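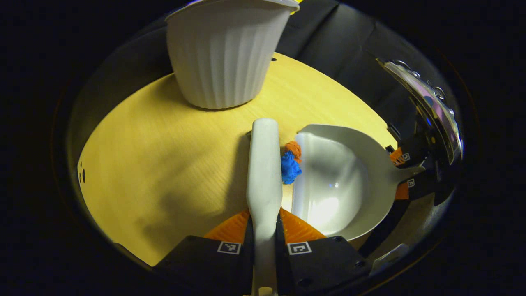 Tazi Groltevov

The Small Table, a gallery

I spent most of July telling people I was going to photograph the coast at Colside. What I photographed was a round wooden board and the things that end up on it. The coast will still be there next year, and it is already well supplied with photographers.

The opener has a white fluted cup, a white plastic spoon and two small lumps of modeling clay, one blue, one orange. The cup could be paper and could be ceramic, and I'm happy to let it keep its secret. It has the ridges of a cupcake liner and the bearing of a courthouse column.

The blue clay is the one I like best. It has a crinkly surface, like something that was going to be a sea creature and then lunch was called. The orange lump is smaller and sits right up against the bowl of the spoon, as if waiting for a ride.

As for the spoon, it is a deep one, glossy inside, with a bright spot of light in the bowl and apparently nothing else. I have owned 21 spoons in my adult life and never looked at one this long. You start having opinions about the rim.

A word on the wood, for the people who write to me about wood. It's pale yellow with a fine grain, and it takes a soft gray shadow very nicely. I tried the same sort of thing on a dark tabletop once and everything looked like evidence.

I started with 197 pictures and meant to keep five. Then I lost my nerve about four of them – the bowl of buttons was trying too hard, and the eggcups had a smug look I couldn't crop out. So this is a gallery in the way that a studio apartment is a home.

If you want it on your wall, prints are on matte paper, unframed. Glossy is available, but I'll think less of both of us. The next set goes up under the title Tekier, a word I made up in the car. It will be mostly jars.

Posted 21/11/2018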